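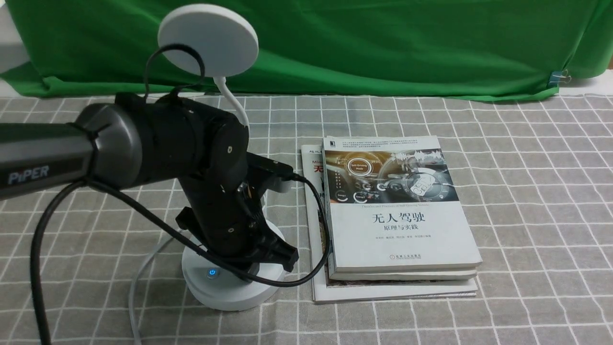
White base with its blue light on, gray-and-white plaid tablecloth.

Jadstead Velodrome: Track Riding FAQ

Last updated Tuesday, November 4, 2025

These are the questions the front desk gets most often about riding the track. If yours is missing, ask at the desk or write to Montserrat Becerra, who handles track bookings.

GETTING STARTED

Do I need to have ridden a track before?

No. Everyone starts with the Intro Session, including people who have raced on the road for years. You should be able to ride a regular bike, hold a straight line, and look over your shoulder without swerving. If you can't do those things yet, the Nokden learn-to-ride classes in the parking lot are a better place to begin.

What happens in the Intro Session?

You get fitted to a bike, you learn how to start and stop on a fixed gear, and you ride the flat apron until the coach is happy with you. After that you move up to the black line, and most people get onto the lower banking before the session is over. There is no racing and no timing.

How do I get from the Intro Session to open riding?

You need to pass all four levels of accreditation. Level One is the Intro Session itself. Level Two covers riding higher on the banking and holding a steady pace. Level Three is riding in a line and making changes. Level Four is riding in a mixed group at speed, and it has to be signed off by a head coach, either Ketsara Nilsuwan or Yiran Dai.

Can I do more than one level in a day?

You can do Levels One and Two back to back if there is room. Three and Four have to be on separate days.

I was accredited at another track. Does it count?

Usually it gets you out of Levels One and Two. Bring the card or a letter from the other track. You will still ride Level Three here, as our banking is steeper than many outdoor tracks. If your card is more than a year old, talk to Ketsara first.

What if I don't pass?

The coach will tell you what to work on and you book the same level again. A repeat is charged at half price. There is no limit on repeats.

BIKES AND EQUIPMENT

Can I bring my own bike?

Yes, if it is a proper track bike: fixed gear, no brakes, drop bars, no bottle cages. It has to be checked at the workshop window before each session. Road bikes, single-speed bikes with a freewheel, and fixed-gear street bikes with low bottom brackets are not allowed on the boards.

What bikes do you rent?

The rental fleet is the Gudel track model in all adult sizes and two youth sizes. The bikes come with toe clips and straps, or with clipless pedals if you ask when you book. We do not swap saddles, but you can bring your own and the workshop will fit it if you are early enough.

What pedals can I use?

Look-style, SPD, and SPD-SL are all fine. Please check your cleats before you come. Worn cleats are the most common reason riders get turned away at the window.

What should I wear?

A helmet, gloves with full palms, and a shirt that covers your shoulders. Shorts are fine. No backpacks, no headphones, and nothing in your jersey pockets. Helmets can be borrowed free of charge. Gloves can't, but the desk sells them.

What gearing do you recommend?

Rental bikes are set up with a moderate gear that suits training. You can change the chainring once you hold Level Four. Junior gear limits apply in all youth sessions.

BOOKING AND PAYMENT

How much does a session cost?

The Intro Session is $40, with bike, helmet, and coaching included. Other prices are on the sessions page. Members pay less for everything except private hire.

How far ahead can I book?

Bookings open four weeks ahead for members and two weeks ahead for everyone else. Saturday mornings fill up first.

Can I cancel?

You can cancel or move a booking for free up to 7 days before the session. After that we keep the fee unless someone on the waiting list takes the place. If we cancel, you get a full refund to the card you paid with.

Is there a waiting list?

Yes. Join it through the same page you use to book. You will get a message when a place opens, and you have until the end of that day to take it.

YOUTH RIDERS

How old do you have to be?

The youngest we take is seven, in the Saturday youth class. Size matters more than age once you get to the rental bikes, so please put your child's height on the booking form.

Do parents have to stay?

For the Saturday class, yes. For the older youth squad you can drop off and pick up, as long as we have a signed form and a phone number that someone will answer. Jiahui Yuan runs both groups.

Does my child need a racing license?

Only for league races. The club nights don't need one.

RACING AND SPECTATING

When is the racing season?

The indoor league runs through the winter and finishes in May. Entries for each round close on the Wednesday before.

Who can enter?

Anyone with Level Four. First-time racers go in the C group whatever their road category. Shuzhen Jia does the grouping and can move you up after a round if you are clearly in the wrong one. Please don't ask to be moved during the meet.

How many people does the building hold?

There are 1,312 seats. Regular league nights are free to watch and you can sit anywhere. The Kang Sprint Cup is ticketed, with numbered seats.

Can I go into the infield?

Riders, coaches, and one helper per rider can. Use the tunnel. Never cross the track on foot, even if it looks clear.

Is there parking?

Yes, behind the building. The front spaces are for permit holders and team vans. Bikes can be left on the racks by the main door, but bring a lock.

Do you have showers and lockers?

Both. Lockers take your own padlock and have to be emptied at closing time.

Can I take photos?

Yes, without flash. Please stay behind the rail and keep straps and phones from hanging over it.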